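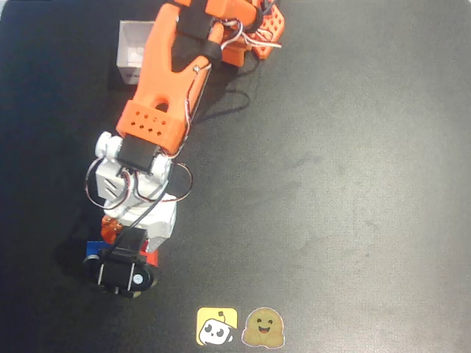 I bought my first work mat because I wrecked a dining table. It was a good table, too, a hand-me-down from the Pistier Street apartment, and I put a soldering iron down on it for what I swear was one second. The scorch mark is still there under the fruit bowl. The next morning I drove over to Tistell and came home with a big dark gray mat rolled up under my arm, and I haven't worked on a bare surface since.

You'd think a mat is a mat. I did! Then I started asking other bench people what they use, and wow, do they have feelings. Some want bright green with a printed grid. Some want white so they can find screws (I tried white for a month and it looked like a diner floor by the end). I've come down firmly on the side of charcoal. Pale plastic shows up on it beautifully, and orange practically glows. Black parts are the trouble. I once spent 30 minutes hunting a black spacer that was sitting right by my elbow.

The matte finish matters more than I expected. My lamp hangs low, and a shiny mat throws the light straight back in my eyes. Matte does scuff, though, and I've made my peace with that. Mine has pale smudges mostly on one side, the side where I drag things. I wipe it with a damp cloth and a drop of dish soap, let it air dry flat, and whatever's left after that gets to stay.

Wires are the other half of the story. Thin cables love to wander across a mat and hook themselves on your sleeve, and I've pulled more than one connector loose just by reaching for my coffee. These days I twist red, white and black leads together early, before there are too many to sort out, and I leave a bit of slack anywhere something bends. Not a lot -- a loop you could fit a finger through.

A reader in Huerta wrote to ask what she should spend. My mat was some 600 square inches and cost less than dinner for two, and it's lasted 7 years so far. The Kidance one I tried in June was thicker and nicer to lean on, but it curled at the corners and I gave up and put cookbooks on it. If yours curls too, flip it face down overnight on a warm floor. Mine went back to lying flat by breakfast -- and then the cat moved in.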